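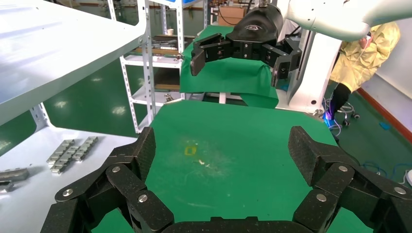

Skover Two-Arm Handling Set

Hello, and thank you for stopping by! Skover is a collection of teleoperated demonstrations gathered by our small group in Pivesville, meant for people who train policies by imitation and would like more two-arm material to work with. We started recording in April and this card goes with the release of September 4, 2023. Please read at least the section on known problems before you start a long training run - it will save you a bad week.

What's in it

There are 37 tasks, all of them done on or over a tabletop with a pair of arms that face each other across the work area. Most are plain handling jobs: pick a part up, turn it, pass it to the other arm, set it down inside a marked spot. A handful ask for both grippers to hold the same part at once, and those are the ones we're fondest of (and the ones that took the most patience to record).

Each episode is one folder. Inside you'll find the wrist camera video for each arm, the joint positions, the gripper opening, the operator's commands and a short text file with the task written out in everyday English. Video and joint readings are both saved at 15 frames per second, already lined up, so you shouldn't need to resample anything unless your own setup wants a different rate.

How it was gathered

Operators drove the arms by hand with Trnka, our own control software, and did 15 minutes of free practice on each new task before anything was kept. Every episode starts with the grippers open and nothing held. We left in the slow ones, the ones with a second try at the grasp, and the ones where somebody changed their mind halfway through, and marked them as such in the notes column. If you only want the smooth ones, filter on that column.

Splits

There are 3 splits: train, check and held-out. The held-out tasks don't show up anywhere in train, not even with different parts, so please don't fold them back in if you plan to report numbers.

Known problems

The background changes. People move through it, shelves get restocked, cables wander, and we made no effort to stage any of that. The tabletop has also picked up wear over the months, and one early model of ours learned to steer by the scuff marks, so random crops and color shifts are a good idea.

Gripper opening is stored as a fraction, with 0 for closed and 1 for fully open. In the oldest folders it was the other way around. The loader in Derine, our companion tool package, flips those for you, but if you write your own loader, look at the "grip_sign" field first.

Use and thanks

Research and teaching use is welcome, and so are bug reports. Send the folder name and the frame number along with your note, please, and we'll look into it as soon as the arms are free.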